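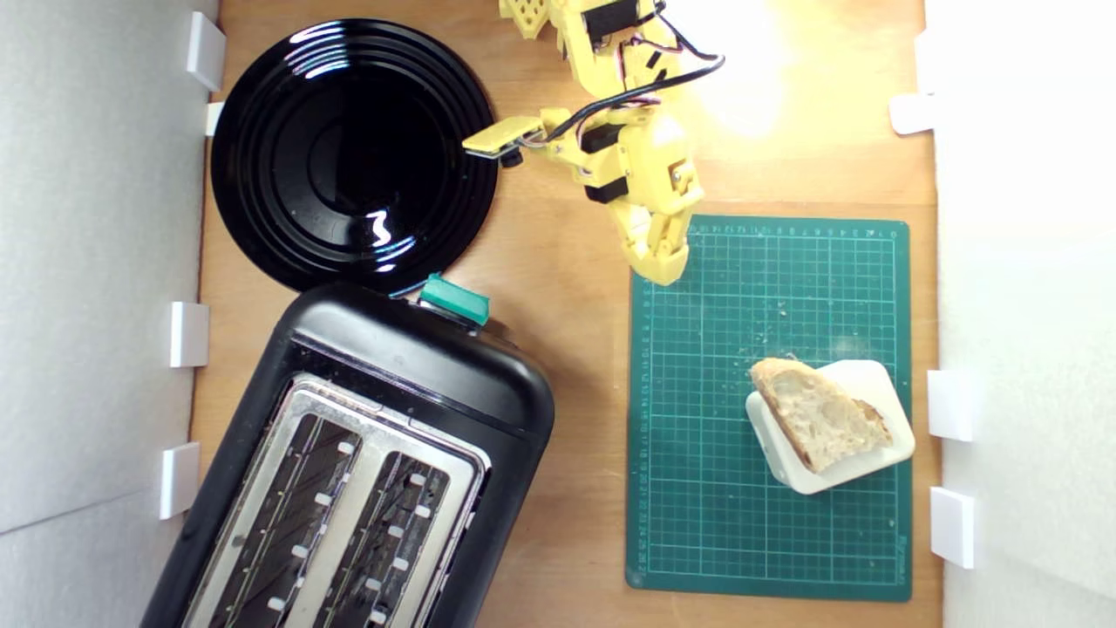 Opinion > Daily Life > Household

Print this page | E-mail this page

Let us keep the morning for bread

by Babita Nigam

When I moved to this country I was surprised by how people eat breakfast. In the house of my parents it was the longest meal. My father read pieces of the newspaper to us, and my mother disagreed with them. We did not have much on the table, mostly bread and tea and sometimes an egg, but we sat down to it, and the person who came late had to say good morning to each of us by name.

In my first job here I saw that my colleagues had breakfast in the car, or at the desk with one hand on the keyboard. Sipho Lekota, who sat next to me for three years, drank something thick from a bottle and called it breakfast. I like Sipho very much, but I could not agree with the bottle.

I want to defend the breakfast at home, and the simple one especially. I do not mean the Sunday kind with pancakes, which can defend itself. I mean two slices of bread, made warm, with butter, eaten on a chair.

The usual argument against it is time. I have measured my own breakfast and it takes 20 minutes, with the washing of the plate. I know that 20 minutes is a lot for a parent with small children, or for a nurse who starts at six. I would not tell such a person how to live. But many of us are not in this situation. We wake up, we look at the phone, and the same minutes go away without any bread in them.

The second argument is that breakfast is not necessary for health. Perhaps this is true. I am not a doctor and I have read both opinions in the same magazine. My reason is a different one. Breakfast is the only meal where no one expects you to be interesting. At dinner you must have had a day. In the morning you can sit beside a person and say only "pass me the jam," and it is still company.

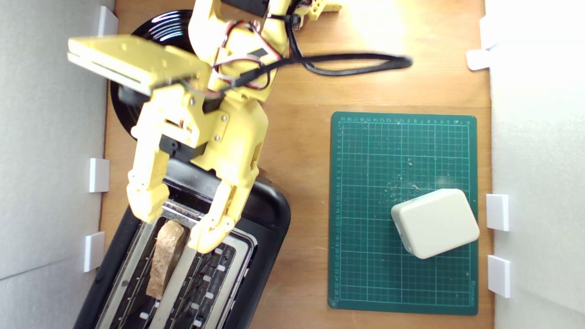
A black toaster on a light brown wooden table.

My neighbor Jovita Villaseñor says that I am making poetry from toast. She lives alone, and she thinks that sitting at a table with an empty chair is worse than eating at the counter. I have thought about this objection more than about the others. When my husband was working in another city I also stood at the counter, for almost a whole winter, and I told myself that it was practical. In March I began to sit down again, with the radio on, and I was less tired in the evenings. I cannot prove that one thing caused the other.

There is also the question of money. Last month I paid $57 for breakfast for three at Tamuno, the new café near the library, and the bread was cold in the middle. The place was full. I understand why people go there, it is pleasant to be served. Still, I counted in my head how many loaves this was, and I was not a good guest for the rest of the meal.

My daughter now has her own apartment, and she eats in the train. I have said my opinion to her once, and she listened politely. When she stays with us she comes to the kitchen in her socks, late, and she says good morning to her father and then to me — by name, as my mother would want it — and puts in two slices.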